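Clothing swap: sorting starts Monday

The fall clothing swap is back in the Gwynne building this October, in the same ground-floor room as last spring. Sorting starts Monday at 4 p.m. and the doors open for swapping at 6. Bring up to 21 items per household. If you have more than that, talk to Rogelio Aquino first so he can find table space for it.

Everything should be washed and dried before it comes in. Check the pockets. Last spring we ended up with two house keys, a bus pass and a good deal of loose change, and the keys are still in the drawer at the front desk if they sound like yours.

Pants and sweatshirts go on the long tables. Coats, dresses and anything that creases badly should go on the rail by the window. We have 50 hangers this time, so please don't leave your own unless you want to donate them. Shoes stay on the floor in pairs, tied or clipped together.

Trefor Rees will be at the first table checking hems and cuffs. Cotton pants tend to wear through at the bottom edge before anywhere else, and a loose hem is easy to miss when the leg is folded up. Anything that needs a few stitches goes in the mending pile. Anything past mending goes to the Wurngate rag collection, which takes cotton and wool but no longer takes fleece.
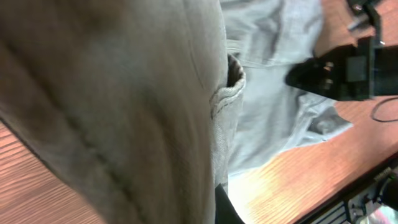 Khaki fabric with a stitched edge, and a gray-blue top next to it.

The mending pile will be worked through on the spot. Sang-wook Yeon is bringing his sewing machine and can do straight hems and split seams while you wait. He can't do zippers this time. If you sew by hand, there will be needles and thread at the back table, mostly tan, navy and black. Other colors would be welcome.

Kids' clothes have their own table, sorted by size. Please pin a note to anything with the label cut out.

We close at 9 p.m. and need 3 more people to fold and bag what is left over. Leave your name with Rogelio at the front desk, or just stay on at the end.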